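Greifen lernen im eigenen Zimmer: Kurs Flarilitz geht in die zweite Runde

Im Februar hat an der Kramer-Schule die zweite Runde des Projektkurses Flarilitz begonnen. 12 Schülerinnen und Schüler der Oberstufe arbeiten darin mit handgeführten Greifern und sammeln Aufnahmen, aus denen später ein Roboterarm einfache Handgriffe lernen soll. Der Kurs läuft jeden Dienstag in der siebten und achten Stunde im Technikraum. Ein großer Teil der Arbeit findet aber in Wohnräumen statt.

In der ersten Runde war fast ausschließlich am Werktisch aufgenommen worden, mit Holzklötzen auf einer einfarbigen Platte. Das Modell kam damit zurecht, versagte aber, sobald der Untergrund gemustert war oder mehrere Gegenstände dicht beieinander lagen. Für die neue Runde gilt deshalb die Vorgabe, mit gewöhnlichen Dingen und auf gewöhnlichen Flächen zu üben.
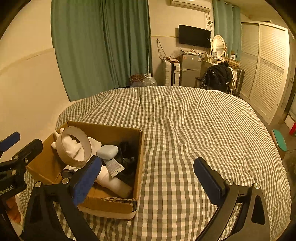
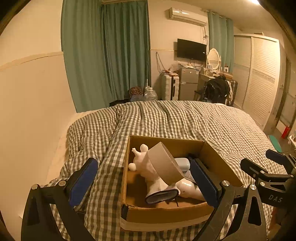
Offener Karton auf kariertem Bettüberwurf, zwei Ansichten aus demselben Schlafzimmer.
Stindia-Schulblatt, Heft 12, Seite 7

Zur Aufgabe mit dem Karton gehören Teile unterschiedlicher Form und Oberfläche. Schwierig sind nach den Erfahrungen der Gruppe vor allem glatte, runde Stücke, die den Backen des Greifers leicht entgleiten, und alles, was tief an der Kartonwand liegt. Dort ist wenig Platz zum Öffnen der Finger, und das Licht reicht oft nicht aus. Aufnahmen, bei denen ein Gegenstand fällt, werden nicht gelöscht, sondern in der Liste gesondert vermerkt.

Insgesamt hat der Kurs bisher 3722 Durchgänge aufgezeichnet. Nach der Durchsicht blieben davon 2974 übrig. Aussortiert wurden vor allem Durchgänge mit verwackeltem Beginn oder fehlender Beschriftung. Die Durchsicht übernehmen jeweils zwei Kursmitglieder, die an den betreffenden Aufnahmen nicht beteiligt waren.

Die Auswertung läuft auf einem Rechner, den die Schule im vergangenen Schuljahr angeschafft hat. Für Ersatzpolster und Schrauben stehen 300 Euro aus dem Projektetat bereit.

Ihre Ergebnisse will die Gruppe beim Schülerwettbewerb Jurance vorstellen. Verlangt werden dort ein schriftlicher Bericht und eine Vorführung, bei der der Roboterarm einen ihm unbekannten Karton ausräumt. Bis dahin sollen noch Aufnahmen in Küchen und Fluren hinzukommen. Wer aus den Klassen 10 und 11 im nächsten Halbjahr einsteigen möchte, kann sich im Technikraum in die Liste eintragen. Programmierkenntnisse sind nicht erforderlich.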